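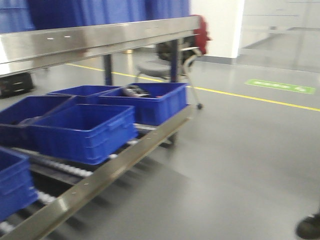 Blue bins on the roller conveyor at Plestton.

If you have walked through the packing area lately, you will have noticed that there is a good deal more blue in it than there used to be! Fotini Stefanou has been sorting out our bins since the start of June, and I promised her I would write something up for the newsletter so that she could stop explaining it at the coffee machine (she is very patient, but there are limits, and it was cutting into her coffee).

The short version is that we now have 80 bins in regular use, all washed, all checked for cracks, and all with a proper home to go back to. Getting there took a bit longer than we had hoped. When Fotini and Wouter Prins went around gathering everything up, they found bins in the oddest corners, including 14 stacked behind the old Reuter shelving with last winter's packing slips still in the bottom. Wouter was very pleased about those, having told the supplier in May that we were short and needed more. We have canceled that order, so thank you to everybody who peeked under a bench for us.

Now for the part that affects your day. Deep bins with the ribbed sides are for the conveyor. They have a handle slot on the short side, and we would love it if you carried them by that and left the rim alone. Set them down on the rollers gently, please, and leave a little room between one and the next so that whoever is at the far end has a chance to lift one out without catching a knuckle. Wouter still has the bandage to show for it.

The smooth, light-colored bins are for the benches. We use these for small parts on their way into the Pendora kits, and they should go back to the bench empty at the end of every shift. I know it is tempting to leave "just a few" clips in there for the morning, and I have done it myself more often than I would like to admit, but the morning people can't tell whether your few clips are counted or not and so they end up counting them all over again. 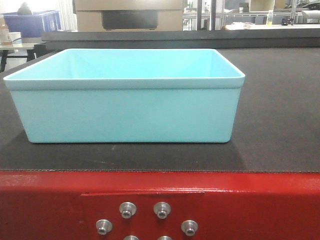
Where do I put a bin that has a crack in it?
Take it to the shelf by the Calero door and lay it upside down, so it doesn't get picked up again by mistake. Fotini goes through that shelf on Fridays and will swap it for a sound one.

A word on washing, which has been the most popular topic by a mile. Warm water and a drop of dish soap will take care of nearly everything. Please don't use the scouring pads from the kitchen, as they leave scratches that hold on to dust, and then we are worse off than when we started. Old tape marks come away nicely if you lay a warm damp cloth over them for a few minutes and then go at them with your thumb. Dry the bins properly before stacking them, or they cling together and you need two people and some bad language to get them apart.
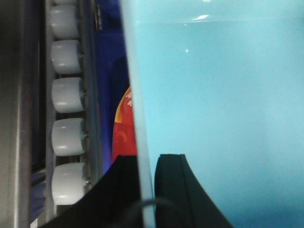 Pale blue, up close.

Labels are the last piece of the puzzle. Wouter is printing a fresh set, and they will go on the short end only, never on the inside and never over the handle. If you have made your own labels (some of them are lovely, I must say, and the one with the hedgehog may stay), please hang on to them until the new ones are out and then peel them off.

The next sorting session starts at the packing benches straight after lunch on Friday, June 13, 2025. Come along if you have half an hour to spare, and bring any bins that have wandered off to your desk. Fotini is baking her orange cake.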